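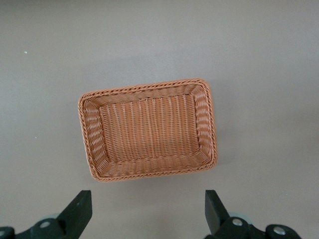
# Grullari open day: a long drive for a bread basket

I went to the Grullari open day expecting to be sold something, and I was. What I wanted to find out was whether the woven goods deserve the talk they get, or whether the talk comes mostly from people who got a free lunch there in May. I paid for my own lunch. It was soup.

The building is on the edge of Esten, behind a tire shop, and the sign on the road is easy to miss. I drove past it and had to turn around in a school parking lot. Doors were supposed to open at ten. They opened at ten twenty, with no word to the people standing outside, and there were plenty of us.

## The basket everyone asks about

Their best seller is the Pronell, a rectangular basket in a tan-orange weave that looks like rattan. Ask whether it is rattan and you get a speech about "rattan feel." I asked twice. The second time the guide said it was a synthetic strand, wipes clean, holds its color. Fine. Put that on the tag, then, because the tag says "natural look" in large letters and leaves the rest to your imagination.

I will give them the rim. It's a thick braid, twisted like rope, and it goes all the way around the opening with softly rounded corners. Cheap baskets usually give up at the edge: the border is a flat strip, stapled or glued, and it starts to lift within a year. A rim like this one gives your fingers something to hold.

The floor is a different weave from the walls. On the bottom the strands are packed tight across evenly spaced ribs, a bit like corduroy, while the walls go up in wavy rows like little scallops. I liked the look of it more than I wanted to. I'm less sure about crumbs. Anything with ribs collects crumbs, and the guide's answer ("just tap it out") was not given over a real loaf of bread.

## The tour itself

There were 4 stops, and two of them were the shop. The weaving room was the part worth the trip, though we were kept behind a rope and the machines – or hand frames, I honestly couldn't tell from back there – were switched to some kind of demonstration pace. We were told the place turns out 800 baskets in a good week. On a Sunday, with most of the benches idle, I had no way to check that.

A wall panel claimed 2,586 shades had been tested before they settled on the current one. I don't believe it, and if it's true I'd like to know who signed off on the hours.

The third stop was a short film about the Agbenyega pattern, their older style with a deeper wall. The film had lots of sunsets and very little weaving. A woman near me asked how the corners are turned, which was the best question of the day, and she was told to look at the website. I looked when I got home. It isn't there.

## Would I go again

The shop prices were the same as in the stores, so don't make the drive for a bargain. I bought one Pronell anyway, for rolls and the odd pile of mail, and I'm keeping the receipt until I see how that rim holds up.

If you do go, arrive late, skip the film, and spend your time at the rope in the weaving room. Parking is free. The coffee is not, and the machine doesn't take cards.

*Visited Sunday, December 5, 2021.*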